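Keeping the craft corner under control

I've had a sewing and paper craft corner in the spare room for years, and for most of that time I couldn't find my scissors in it. Last September I finally gave it a proper going over (two full days, three pots of tea and a lot of muttering) and it's stayed pretty tidy ever since!

Start with the scissors. Fabric scissors get a ribbon tied on the handle and never, ever touch paper. To freshen up the paper pair, cut through a folded piece of aluminium foil six or seven times. It won't fix a nick, but it takes off the gummy feel.

Sticky residue on blades or rulers comes off with a dab of eucalyptus oil on a rag. Wipe it again with warm soapy water or your next project will smell like a cough lolly.

Glue sticks dry out if the lid isn't clicked right down. I stand mine upright in an old jam jar and give each lid a push before I turn the light off.

My neighbour Isabelle Beaudoin keeps her buttons sorted by colour in ice cube trays. I tried it and knocked the lot off the shelf, so mine are in screw-top jars now. I tipped them all out and counted while I was at it: 665, and I'd still buy more.

Cutting mats must lie flat. Don't lean one against a wall or leave it in a hot car, it will warp and you'll be cross. If yours has a slight curve, lay it on a warm (not hot) tiled floor with some heavy books on top and leave it overnight. For grey fluff in the grooves, a white eraser does the job beautifully.

And get things up off the table! Wire baskets fixed to the wall are my favourite for tape and pens, because you can see straight into them and dust falls through. Cable ties will hold a light basket perfectly well, just snip the tails short so they don't catch your sleeve.
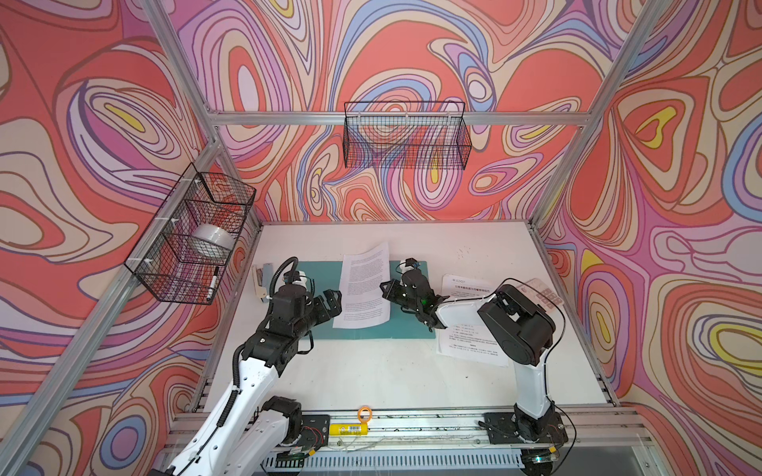

Tape and a marker in the wall basket, cutting mat flat on the table.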